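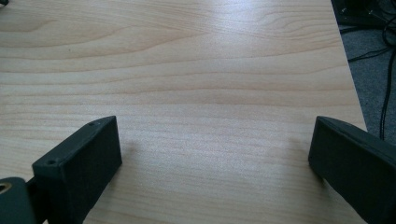 *A clear table is enough to work on.*

## Following a conflict through conflicting reports

Two towns change hands in a night, and by Tuesday there are four versions of how. This method takes 41 minutes the first time and less after that.

1. **Write down the claim.** One sentence, with the source next to it. "Drustia's defense ministry says it holds the Ibarra crossing" is a claim. "Ibarra has fallen" is a headline.
2. **Mark who was there.** Put an R beside anything a reporter saw in person, and an O beside anything from an official or a spokesman.
3. **Keep the numbers apart.** When Movov was shelled in December, the army gave 143 dead and the hospital gave 200. Don't average them. List both.
4. **Check the map.** Towns near a border often have two names, and the same fight gets reported twice.
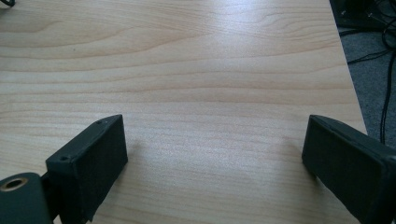 Teodoro Carrasco wrote in to say that step 2 needs a third mark, for reporters who arrive on an army escort. They did see it, he says, but they saw the part they were driven to. Use E for those.

5. **Wait a day, then reread.** Cross out what has been withdrawn, but leave it readable. The Vistivthorpe talks were reported as canceled twice before they opened.

Keep the old sheets – you will need them when the next ceasefire is announced.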